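The Pepper Bet

I took the room on Geddes Street in January because it was cheap and because the landlord, Adebayo Bako, didn't ask what I did for a living. I'd have had to say "nothing much", and I was tired of saying it. He gave me two keys and a list of rules, most of them to do with the bins.

The other lodger was Benoît Charpentier. He was sixty-odd, from somewhere near Lille, and he'd been a ship's cook on the Dullum run until his knees gave out. He cooked like there were still thirty men waiting. I'd come down for toast and find a stockpot going on every ring, and Benoît shouting at the radio in two languages - three if the football was on.

"You eat like a sad child," he told me, the first week.

I said I'd eaten hot curries all over the north of England, thank you very much, and there wasn't a pepper grown that could bother me. Well. I don't know why I said it. I can't even do the green ones in a pickle jar.

He went very quiet, then he went to his room and came back with a biscuit tin. Inside was a twist of newspaper, and inside that were seeds.

"Trirninska," he said. "From a man in the port. You grow it, you eat it, I give you 200 pounds. You don't eat it, you wash my pots until Christmas."

We shook on it. Adebayo was the witness, and wrote it on the back of a gas bill.
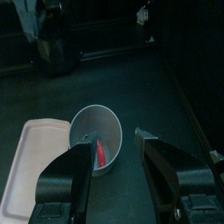 The growing

I put seven seeds in yoghurt pots on my windowsill and five of them did nothing at all. The sixth came up and the cat from number 50 sat on it. So that left one, and I called it Gerald, and I'm not ashamed to say I talked to it most mornings before work (I'd got a job by then, nights at first and then days, packing for Zornent out on the ring road).

You get fond of a thing like that. I turned the pot a bit each day so it wouldn't lean. I moved it away from the glass when it was cold, and I read up on feed, and I bought feed, which cost more than my shoes. Benoît would put his head round the door and look at it and say nothing, then go off humming. It was the humming that got to me.

By summer Gerald had flowers and I was painting pollen about with a make-up brush I'd borrowed off my sister and never gave back. By the end of September there was a single fruit. It went from green to a nasty sort of brown to red, all in one week, and I stopped sleeping. 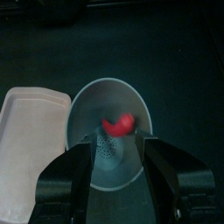
Red, curled and shiny, at the bottom of the colander.

Thursday was the day. I've still got the gas bill with 3/11/21 written across the top in Adebayo's best handwriting, and both our names under it. He'd put a tie on. He'd also brought a pint of milk and a loaf, and he lined them up by the kettle like a nurse.

"Last chance," said Benoît.

I looked at the pepper and the pepper, I swear, looked at me. I thought about the money, and then about the pots - all those enormous pots with burnt onion on the bottom. Then I shut my eyes and put the whole thing in my mouth and chewed.

It was sweet. I waited for the rest of it to arrive. I stood there with one hand on the milk, chewing and waiting, and it tasted like something you'd give a toddler with a bit of hummus.

I opened my eyes and Benoît was crying. Laughing, I thought, but no, it was the other one.

"It's my mother's," he said. "She grew them by the back step. I can't grow anything, I kill it all, every year. I only had the seven left."

"You could've just asked me!"

"You would have said no. You were a very sad child."

Adebayo poured himself some of the milk, as it was open, and said did this mean the bet stood? Benoît said of course it stood. He counted the money out on the draining board in fives and tens, and made me count it again after him.
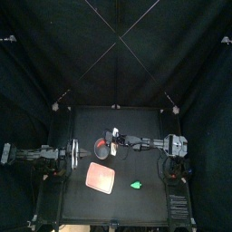
Black cloth on three sides and the table flat black too.

I'd spat the seeds into my hand without thinking, so we had those. We dried them on a saucer on top of the fridge and wrote DO NOT WIPE on a bit of card, for the benefit of a certain landlord.

Then I went and washed his pots. I was in the kitchen anyway, and he'd started on the soup.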